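Library in Zumik to open later from 13th March

The public library in Zumik will stay open until 10 in the evening from 13th March, after 679 residents signed a petition asking for longer hours.

The building has closed at 7 since a round of cuts in December. Students and shift workers said that left them with nowhere quiet to study after dinner.

Branch manager Mwanahawa Masanja said the late hours will run for three months before the town decides whether to keep them. Two part-time staff have been hired to cover the evenings.

The children's room will still close at 7. Printing and book returns will be available all evening.

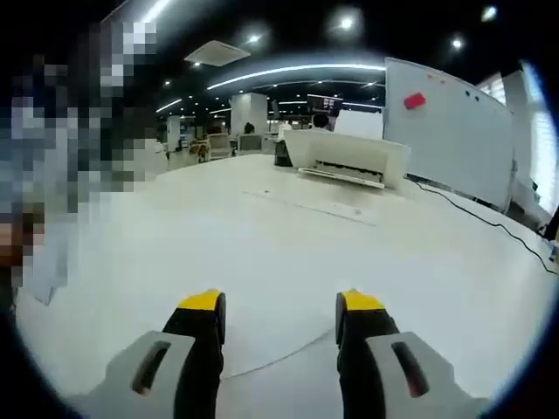
A white tabletop.

Parking behind the library on Shehu Street will be free after 6.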